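## 4. Display conditions and the handling of small prints

The survey of community collections at Cesgate and Prasilthorpe covered 3,323 photographic prints, of which 1,573 had been on open display at some point since they were acquired. The remainder had been kept in albums, envelopes or drawers. This section deals with the first group and considers how the method of mounting affected the state of the prints when they were examined.

Most small prints in both collections had been framed behind window glass, with the surface of the print touching the glazing. Where a room had been heated only at weekends, the print had often stuck to the glass, and in the worst cases the image layer could not be freed without loss. Prints held behind a clear sheet with an air gap had fared better. The gap need not be large – a few millimetres is enough in a dry room – but it must be the same at all four corners, or the sheet will sag towards the print over time.
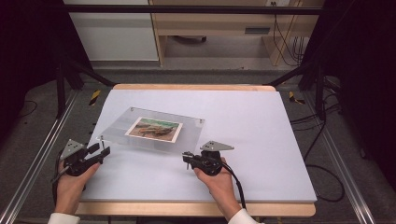
Records of earlier treatment were uneven. At Prasilthorpe, each print had been given a card on arrival, but later changes of frame were seldom entered on it. At Cesgate the reverse was true: frames were listed with care, and the prints inside them were identified only by the name of the donor. It was therefore not possible to match every print to a full display history, and the figures given in Section 5 leave out those for which the record was in doubt.

The choice of glazing was a further source of difference. Glass is stiff and resists scratching, but it is heavy and, if broken, may cut the print beneath. Acrylic sheet is lighter and can be drilled at the corners. Its main drawback is that it holds a static charge after wiping, so that dust is drawn to the surface and, with some older prints, loose flakes of the image layer may be lifted. The Villca guidelines, which both collections had adopted in part, advise that acrylic should not be used over any print with a flaking surface. They also ask that sheets be held by the edges when they are moved or inspected.

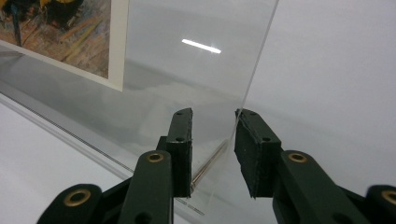

Figure 3. Clear sheet held upright, with light reflected from its face.

On this point Donal Mac Suibhne objected that the advice is too broad for small collections, where acrylic is often the only glazing that can be afforded, and that a deeper air gap would meet most of the danger. His view has some support in the Cesgate records. Of the flaking prints kept there under acrylic, 11 had been mounted with a deep spacer, and none showed fresh loss between the two inspections. The group is too small to settle the matter, and the prints differed in age and paper.

A second question concerns reflection. Visitors to both sites complained of glare more often than of any other fault, and staff had responded by moving frames away from windows or by lowering the lamps. Pumphrey's earlier work at Baris suggests that tilting the frame forward at the top gives much the same relief at no cost. The present survey did not test this, as the frames at both sites were fixed flat to the wall.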